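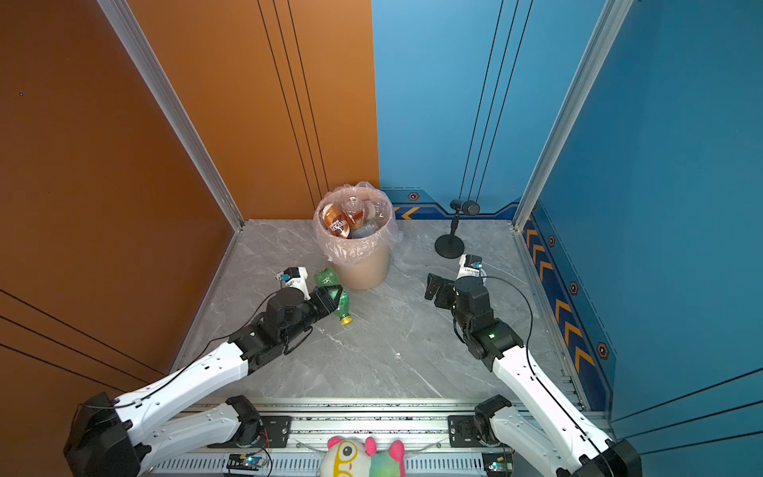 Visit to the Tridavholm Materials Recovery Center

In December, members of the Flindance Environmental Services Network visited the materials recovery center at Tridavholm, operated by Patwary. The purpose of the visit was to review how plastic bottles are collected, sorted and prepared for recycling, and to compare local practice with that of the network's own member sites.

The group was received at 9:30 a.m. and began in the demonstration area, where the center presents bottle collection at the level of a single room. Discussion centered on the lined trash can. Patwary recommends a translucent bag, folded well over the rim, so that staff can check the contents before the bag is tied. Visitors asked whether labels should be removed. The center accepts bottles with labels on and separates them at a later stage. Caps may also be left in place, although bottles must be emptied first. Several members noted that their own printed instructions still say the opposite and will need to be revised.

The tour continued to the receiving hall. Bags arrive from 111 collection points, of which 46 are schools and public offices. Each load is weighed and opened on a sloping table. Clear, green and blue-tinted bottles are then sorted into separate bays. Green plastic has fewer buyers than clear and is held until a full load is ready, at times for several weeks.

In the baling room, the group observed one complete pressing cycle. A finished bale contains about 1,000 bottles. Noise levels required ear protection, which the center provided, and questions were held until the group had returned to the corridor.

The final session concerned Presturora, the center's program for small collection sites. It currently serves 89 locations and supplies cans, bags and a one-page guide. Members requested copies of the guide, and Patwary agreed to send the current edition along with its bag specifications.

The network thanks the staff at Tridavholm for their time. Member sites wishing to join the spring visit should inform the Flindance office by the end of January. Places are limited, and closed shoes are required in all working areas.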